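**Flulla** — task planning and grasp control for two-handed robots. Made by Skallow. Current release is the December build, notes at the bottom.

If you already run Riis for perception you can skip to Install. Everyone else start here.

## What it does

Flulla sits between your perception stack and your arm drivers. It takes object poses in, works out which hand should go for what, and sends joint targets out. Plans again whenever the table changes. That's the whole job. It does not do walking, navigation or speech, please stop asking on the support line :)

- Two arms, two hands, one planner. No separate left and right processes to keep in sync
- Finger-level grasp control — palm, pinch, fingertip rest, top press
- Replanning in 65 ms on the reference PC
- Works with rigid packs, bottles, boxes, and soft film (film is still beta, see below)
- Log replay with full timing, so you can step back thru a bad grasp

## Bottles and film on the same table

This is the case most buyers ask about so it gets it's own section. Rigid things are easy to fit a pose to. Plastic film isn't. It folds, it shines, it hangs over the table edge and the depth data goes full of holes. Add clear tape and the old segmenter would cut one bag into five objects.

Film is now handled as a region with a soft border. No pose, no grasp center. The planner keeps a margin around it and treats anything hard next to it as a normal target. Bottles get a full pose, including which end the cap is on, and Flulla prefers the base end for a fingertip hold so the pump doesn't get pressed. You can flip that per class in the config.

Overlapping bottles: the one on a diagonal normally gets picked first. Set `order: nearest` if you want plain distance instead.

Our bench has four orange pump or nozzle bottles on their sides next to a folded yellow sheet, right hand on the base of the angled one, left hand held upright by the film. People work at the same table, so the person mask is on by default and stays on unless you give a signed override file.
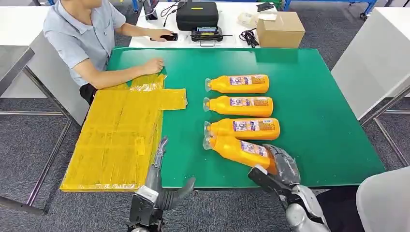

## Install

1. Unpack the release into an empty folder. Not over an old one.
2. Run `flulla setup` and pick your hand model. If it isn't listed pick `generic5` and fill in the joint limits by hand.
3. Run `flulla check`. It moves each finger one at a time, slowly. Keep clear.
4. Calibrate head camera to table. Print the target at full size — "fit to page" will wreck it.
5. Load a task file. `tabletop_mixed` is a good first one.
6. Run in dry mode first. Arms stay put, plans show in the viewer.

Calibration goes stale if you bump the head or swap a table. Redo step 4, you don't need to redo the rest.

## What you need

| Item | Minimum |
|---|---|
| Control PC | 8 cores, 32 GB memory |
| GPU | 12 GB, for perception only |
| Camera | one color + depth, head mounted |
| Arm interface | joint position, 1,000 Hz |
| Perception | Riis, or anything that outputs our pose format |

Slower arm interfaces will run but the fingertip hold gets jumpy. Wired network only. We don't support wifi for control and won't.

## Object library

Ships with 234 object classes, 138 of them household packs and bottles. Adding your own takes a turntable scan or a CAD file. Labels help alot — a plain bottle with no print looks the same all the way round and the roll angle will drift. If roll doesn't matter for your task set `ignore_roll: true`.

## Editions

**Bench** — one robot, dry mode and live mode, all grasp types. Email support.

**Floor** — up to 12 robots on one license server, shared object library, remote log replay. Phone support too.

**Fladis add-on** — task editor, drag and drop, writes the same task files you'd write by hand. Works with either edition. Windows and Linux.

Pricing on request, tell us the hand model and how many robots.

## December build notes

- Film regions no longer flicker when a sleeve or hand crosses them
- Fixed: left arm waiting forever if the right arm dropped its target
- Fixed: viewer crash on very long logs
- Cap-end detection is better on clear pumps. Still weak under strong overhead light
- Known issue: film hanging off the table edge gets trimmed at the edge in the viewer. Planner sees the full region, only the drawing is wrong
- Known issue: `flulla check` skips the thumb on some `generic5` setups. Run `flulla check --thumb` after

Upgrade from the previous build keeps your task files. Calibration files have a new format, so redo those.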